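Cupboard doors, week four
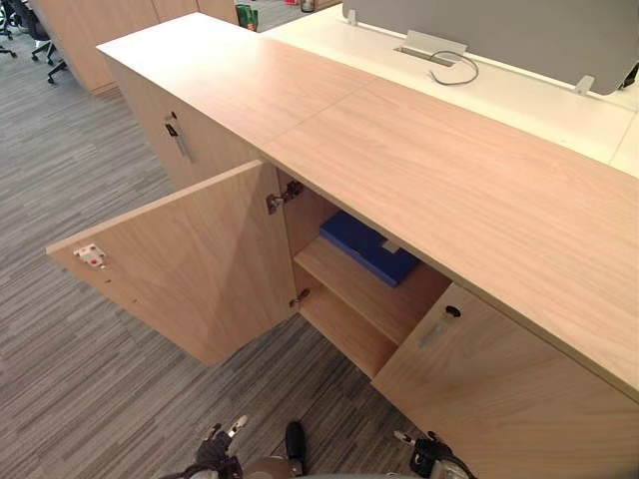

The student project I help with on the evening course has moved on from blocks and cups to furniture. The task is called fetch and file, and it goes like this: open a cupboard, take out one item, put it on the top, put it back, shut the door. A person does it in a few seconds without thinking. Our best complete run so far took 431 seconds. The cupboard is a low office one with flat doors and no handles, so there is nothing to hook a finger round, and the little white catch with the red dot has to be pushed to let the door go. The item is the blue box file, which sits well back on the shelf in the shadow of the top. Both of those have given us trouble.

The door first. Kieran Wragg wrote the opening routine and his first version pressed too low down. Pressing low just flexes the door a bit. He moved the press point up to the height of the catch and shortened the push, and after that it popped most of the time. Then the left gripper has to get its fingertips behind the edge and swing the door wide enough for the arm to pass. If it stops short, the forearm meets the door on the way in and the whole thing has to be stopped by hand. We have had 23 of those stops since we began, all written in the log with a reason next to each.

The file is harder. Chelsea Mellor is doing the vision side and her trouble is the shade. The blue shows up well out on a desk under the lights, but under the top it goes dark and the software loses the back edge. She tried turning the exposure up, which washed out the door. At the moment she takes 2 pictures at different settings and joins them, and that is slow but it works well enough to get a grasp point.

We call the control program Gosling, after nothing in particular, and the vision part is Ninder. They talk to each other badly. Gosling wants positions measured from the base and Ninder gives them from the head, and we lost most of one session to a sign the wrong way round in the conversion. I should have spotted it sooner – I made the same mistake on last year's project.

Things still on the list:

Closing the door softly. It bangs at present.
Getting the file back on the shelf straight.
A check that the door is open before reaching in.
Writing up the stop log in a form other people can read.

The demonstration is in February and each group gets one go in front of the others. Kieran wants to try for under four minutes. I would settle for a clean run at any speed. Chelsea has asked for the next session to be vision only, so the arms will be parked and I will be moving the file about by hand while she takes readings.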